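Mei Ambrose and the joy of a decent drawer

Mei Ambrose has the kettle on before I've got my coat off, and by the time the tea is poured she has already told me about the worst bathroom cupboard she ever met. It had one shelf, set so high that nothing taller than a toothbrush mug would stand on it, and a hole for the pipes that took up the rest. "I loved it," she says. "I still think about it. You could have fixed the whole thing in an afternoon with a saw and a bit of nerve."

Mei has spent most of her working life thinking about small bathrooms. She began in the showroom at Oyelaran, selling taps and towel rails on Saturdays, then moved to the drawing office, and now works for herself from the top floor of a narrow house in Cenden. Last October she finished her 131st bathroom (she keeps a notebook, with a page for each), and most of them have been the kind where you can touch both walls at once.

"People say sorry when they show me in," she says. "They stand on the landing and say, I'm afraid it's tiny. And I'm thinking, brilliant! Let me at it!"

Her enthusiasm is catching. Within ten minutes we are on our feet in her own bathroom, looking at the space beside the basin where she keeps her flannels rolled up like sausage rolls. She rolls them so she can see every one from above. Folded flannels get stacked, she explains, and then the bottom two live there for years without ever being used.

Drawers are her great subject. She would put one in almost anywhere a door would normally go, and she gets quite fierce about it. "With a cupboard you're on your knees with your head in the dark, moving the bleach to get at the cotton wool. With a drawer the whole lot comes out to meet you. My mum had her hips done and couldn't get down to the floor, and we swapped her bottom cupboard for a drawer and she rang me up that night to say she'd found three nail brushes."

She doesn't want to do away with doors altogether. A basin needs its waste pipe, and a pipe is an awkward thing to build a drawer round, so she likes doors under the bowl and drawers off to one side. Handles should be big enough for soapy fingers. She tests them in the shop by wetting her hands first, which has got her some odd looks. 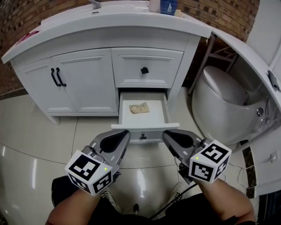
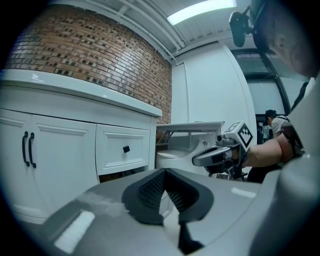
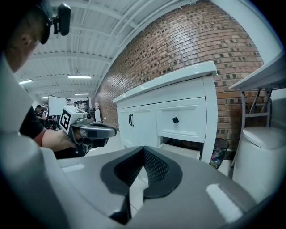 What should go in the top drawer?

Whatever you reach for before breakfast. For most people that means toothpaste, a comb, a razor and whatever goes on the face, and Mei would keep it to those. Plasters, spare soap and the travel bottles can go lower down.

The travel bottles are a sore point. When she takes on a job she asks people to empty everything onto a bed sheet on the landing, and there are always travel bottles. One couple in Dikia had 38 of them, mostly shampoo, mostly from the same hotel. "They were so embarrassed, and then they got the giggles, and then we were all sitting on the landing sniffing shampoo. It was one of my favourite mornings."

The sheet is the part of the job she enjoys most. She makes three piles (daily, weekly, and what on earth) and measures the first two with a tape before she draws a single line. It means the shelves end up the right height for the bottles that will stand on them. She once turned down a very handsome ready-made unit for a client because the inside of the drawer was a finger's width too shallow for the hairdryer. The client was cross for a week. The drawer they had made instead takes the hairdryer, the brush and a good long coil of flex.

I ask about money, and she pulls a face. She has worked on bathrooms where the basin alone cost more than £3000, and she was pleased to do them, but her heart is plainly somewhere else. The Derkis flats are what she wants to talk about: a block by the railway where she was asked to come up with one layout that would do for every bathroom in the building. The rooms were all the same size, and the people in them weren't the same at all. There was a family with twin babies, a retired bus driver, and a woman who dyed wool in her bath.

"So I went round and had a cup of tea in every single flat," she says. "I didn't sleep for a week, I was that full of tea! But you hear such useful things. The bus driver told me he wanted somewhere to put his glasses down where they wouldn't get splashed. That's all he wanted. So everyone got a little ledge, up by the mirror, and it's the thing they all mention."

She goes back to see them when she can. The ledge has been used for glasses, hearing aids, a row of plastic dinosaurs and, in the wool dyer's case, a jam jar of something purple that Mei was asked not to touch.

For anyone starting on their own bathroom, she suggests leaving the shops alone for a fortnight. Stick a bit of paper to the mirror with a pencil on a string, and write down each thing that annoys you when it annoys you. The towel's too far away. The bin lid hits the door. She has seen people plan a whole new room and then find that what they wanted was a hook.

Mei is giving a talk at Cenden library on 12th March, at half past seven in the evening, and she'll be bringing the notebook. Tickets are free from the front desk. She would like you to bring the measurements of your most annoying cupboard, and she'll look at as many as she can before they lock up.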